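Course notes, Unit 7: Furnishing a small shop
Instructor: Ottmar Rieger
Version of 8/3/20

These notes follow the order of the lecture, but I have moved the part on lighting to the next unit, where we have more time for it. Please read them before you start the exercise at the end. Students who missed Unit 6 should first look again at the floor plan of the Dellwood shop, as I refer to it several times.

1. What the customer does in the first minute

A customer who enters a small shop does not begin to look at goods immediately. First she slows down, gets used to the light, and finds out where she can walk. Goods placed directly behind the door are therefore often passed without notice. In the Dellwood plan the owner had put her most expensive scarves in this spot, and she could not understand why they did not sell. We moved them to the right-hand wall and left the entrance free.

After the entrance, people need a place to stop. A table serves this purpose well. It is low, one can see over it, and it can be approached from several sides. A high shelf in the same position would divide the room and make it feel smaller.

2. Tables

The height of a display table depends on what lies on it. Folded clothing can be lower than jewelry or cards, which must be close to the eye. If you use two tables of different height, put the lower one nearer to the door.

The color of the top is more important than students usually expect. A dark top makes small pale goods easy to see, but it also shows dust. A pale top is friendlier and makes a narrow room look wider, but white packaging can get lost on it. Grain should be quiet. A strong pattern competes with the pattern of the goods – this is a common mistake in gift shops. Look at a top from more than one side before you choose it, as a surface can appear much brighter where it reflects the light.
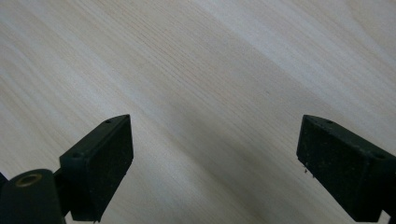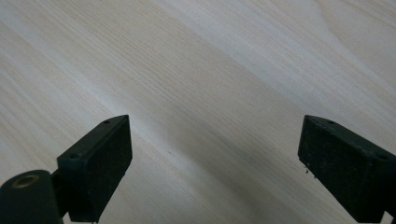 Pale wood with a fine grain, two views.
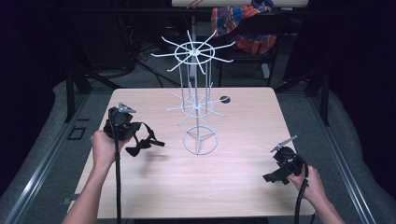
A white wire spinner rack on a light wooden tabletop.

3. Racks that stand on the counter

We speak of a counter rack when the rack stands on furniture and not on the floor. Its advantage is that it uses height where there is no more floor to use. Its disadvantage is that it takes away the place where customers put down their bags and where the staff wraps the goods. Before you draw a rack on the counter, draw the wrapping area first and see what remains.

Light goods such as key rings, hair ties and small bags of seeds hang well on hooks. Heavy goods should not hang high, and the weight must be spread over all sides. In the Prudier exercise last year one group hung all the metal goods on one side of the rack because this side faced the door. On paper it looked good, but such a rack can fall over.

Keep the hooks full. A rack with many free hooks makes the customer think that the best pieces are already gone. If you have only a few products, give each of them two or three hooks, or choose a smaller rack.

4. Prices

Every product on a hook needs its own price tag. One sign for the whole rack is allowed only when everything costs the same. The tag should be readable without taking the product down. Handwritten tags are fine if one person writes all of them.

5. Case for discussion: Lappalainen

The Lappalainen shop sells paper goods and has 41 square meters, including storage. The owner wants 17 running meters of shelf, two tables and a counter. We found in class that this is possible only if one of the tables can be moved to the wall in the busy season. Some of you proposed to give up the storage room. I would advise against it – stock that has no room of its own ends up under the tables, and the customers see it.

6. Exercise

Take the empty Govness floor plan from the course folder and furnish it for a shop of your choice. Hand in 3 sheets: the plan, one wall drawn from the front, and a short text in which you explain the path of the customer from the door to the counter. Write the names of all group members on every sheet. The work is due at the end of August. Plans without a scale will be returned.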